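Section 4. Comparing grippers on the Ferkex two-arm bench

This section takes you through a side-by-side trial of two sets of gripper fingers on soft goods. It's the most enjoyable part of the whole set-up – you finally get to see what the arms can do with something that bends! Cloth is a tough judge of a gripper. It slides, it bunches up, it folds over on itself, and small differences between two fingertips that look the same on a block of foam show up within a few tries.

Before you start, finish Section 3 (homing and joint limits). Both arms must be homed from the same session. If you have restarted the controller since then, home them again.

4.1 What you need

The bench with both arms mounted on the rail
One set of Bakusby flat fingers and one set of Jaber ribbed fingers, two pairs of each
The hex key from the tool pouch
One cotton T-shirt, washed at least once
A basket or bin that the arms can reach
The Rerna trial sheet, printed or on screen

New shirts are stiff and flatter every gripper you put on them. Qusai Issa, who wrote the first version of this test, used the same old shirt from November onward and we still recommend doing it his way.

4.2 Preparing the bench

1. Press the pause button on the controller and wait for both arms to settle.

2. Wipe the work surface with a dry cloth. Crumbs of rubber from worn fingertips change how the fabric slides.

3. Set the basket in a back corner. Leave enough space for the nearer arm to swing without touching the rim.

4. Check the cable on each arm. Move the arm by hand through its full reach and watch the slack at the base and again at the gripper. If the cable pulls tight at any point, let out more before going on.

5. Lay the shirt in the middle of the surface, spread out but not smoothed. A few creases are good. They give the fingers something real to deal with.

6. Bring both grippers down to the start pose, one at each end of the shirt.

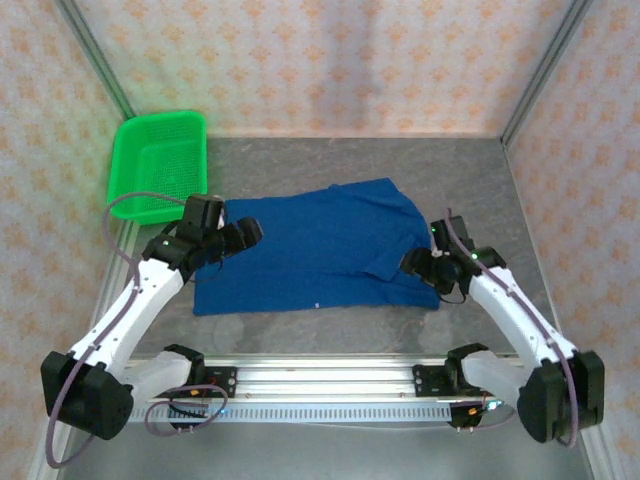 Figure 4-1. Both grippers at the shirt, basket in the back left corner.

Take a moment to compare your bench with the figure. The pose doesn't have to match to the millimeter, but each gripper should be over its own end of the cloth, with the arms well clear of each other.

CAUTION: Keep your hands outside the walls whenever the controller is not paused. The arms are light, but the gripper servos close quickly and will pinch.

4.3 Running the trial

1. Fit the flat fingers to both grippers. Tighten the screws until snug, then stop. The threads are small and strip easily.

2. Open the trial sheet and enter the finger type, the shirt and your name.

3. Load the lift-and-place program and set the grip force to 218 on the controller scale.

4. Release the pause and start the program. The arms grip the shirt, lift it together, hold, and place it in the basket.

5. Mark the try as clean, partial or dropped. Partial means that one gripper let go and the other held on.

6. Pause, take the shirt out and lay it down again as in 4.2, step 5.

7. Repeat until you have 20 tries.

8. Change both grippers to the ribbed fingers and run the same number again.

NOTE: Don't mix finger types between the left and right arms in this trial. It's tempting (and a lot of fun to watch), but you can't tell afterward which finger caused a drop. Mixed pairs are covered in Section 6.

NOTE: If the hold is shaky, lower the lift speed before you touch the grip force. Sawsan Fakhoury found that most of our early drops went away at a slower lift, with the force left alone.

4.4 Trying a higher force

Once both sets are done, raise the grip force to 316 and run each finger type again. On our bench the flat fingers gained the most from this. The ribbed ones hardly changed on cotton, though they began to leave lines in the fabric. Your results may well be different, and we would love to see them – send your sheets to Elie Majali, who keeps the shared table.

CAUTION: Do not hold at the higher force for more than 2 minutes. The gripper servos heat up. Let them cool before changing fingers.

4.5 If something goes wrong

One gripper closes late: home both arms again and repeat the last try.

Fingers close on air: the start pose is too high. Lower it one step at a time until the tips just brush the cloth.

Shirt slides before the grip: clean the fingertips with a damp cloth and let them dry.

An indicator light on a gripper stays off: pause, switch off the power and reseat the connector at the base of that arm.

Section last revised Thursday, March 31, 2022, by Hadi Shboul. Continue to Section 5, Camera placement.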